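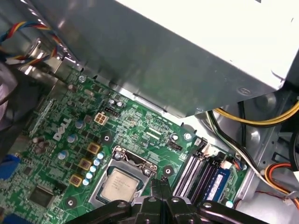
The Dell board and its power supply.

Oct 9, 2026

It has been my practice for many years to keep household records for a fixed period and then dispose of them. I wish to set out the rule I follow, as several readers have requested it.

Bank statements are kept for 3 years. Letters from the Ovville land office are kept without limit, including the notice on parcel 3337, which has been needed on two occasions. Receipts for small purchases are discarded after 60 days unless a warranty applies. 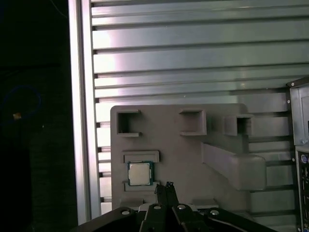
Labels deserve more care than they usually receive. A folder marked "Miscellaneous" will be opened once and never again. My former supervisor, Wendell Brannigan, required that every folder carry a subject, a year and the name of the person responsible, and I have retained that system at home. The same principle may be extended to cords and cables. A thin blue cable lying in a loop offers no indication of its purpose, and a paper tag bearing a date would settle the matter.

Mr. Omar Srour has written to ask whether scanned copies may replace the originals. For receipts, I consider them sufficient. Deeds and certificates should remain on paper, in a closed box, away from the kitchen. My next review of the files will take place in January.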